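Speaker notes: Textiles on the Bed, Sorting and Putting Away
Kagiso Botha, Waltthorpe Housekeeping Skills Day, Sep 18, 2023
Slot: 30 minutes, then questions

Opening. Skip the biography, it is in the program. State the scope: bedding and soft items in a furnished bedroom, handled by one person, no laundry equipment in the room. Mattress care is covered in the October session at Gerkside.

Slide 1. The bed as a work surface. It is usually the largest flat area in the room and it sits lower than a folding table. Mention the back. Anyone folding for more than 15 minutes at bed height should kneel or sit for the small pieces. The bedspread stays on during sorting. A textured spread holds light fabric in place, and a smooth one lets it slide toward the floor.

Slide 2. Order of work. Cushions and pillows go to the head end first. Rolled items go along one side. Whatever is left in the middle gets folded next, largest piece first. Do not start with socks. People always start with socks.

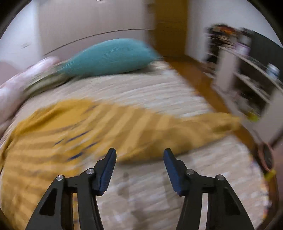 Slide 3. Crumpled pieces. Find two adjacent corners before doing anything else. With a large piece lying diagonally, take the end nearest you and work along the edge to the next corner. Lift, let it hang, then lay it down square to the side of the bed. Pulling from the center only moves the creases. If it is a garment, the shoulders take the place of the corners.

Demonstrate with the Plodier throw from the bag. It weighs 400 grams, so the people in the back row can see it drop. Fold in half twice, then in thirds. Pass it along the front row and get it back before slide 5.

Slide 4. Knits. Ribbed knit stretches across the rib and recovers slowly. A knitted pillow cover should be picked up with both hands under the body of the pillow, never by one corner. Store flat. If the cover has to come off, fold it parallel to the ribs. There was a question at the Zwane session about hanging knitted covers over a rail. Answer: it leaves a ridge.

Slide 5. Rolling or folding. Rolling suits blankets that come out every evening. Folding suits anything going onto a shelf, where rolls unwind and push each other off. For an open shelving unit, measure the depth first and fold to that figure. Mine at home is 34 centimeters deep and the fold is made to match — the fold faces out, the loose edges go to the wall.

Slide 6. Color. Pale bedspreads show lint from darker pieces. Shake dark items away from the bed, one at a time. Keep new dyed textiles off a light spread until they have had a first wash. Read the care label aloud from the handout, page 2, and explain the symbols only if asked.

Slide 7. Finishing. Smooth the spread from the head toward the foot with the flat of the forearm. Pull the side hems level. Pillows last.

If time is short, drop slide 6 and refer people to the handout.

Questions. Expect one on vacuum bags (fine for synthetics, poor for down) and one on ironing bedspreads (depends on the texture, test a corner on the reverse). Return the clicker to the front desk.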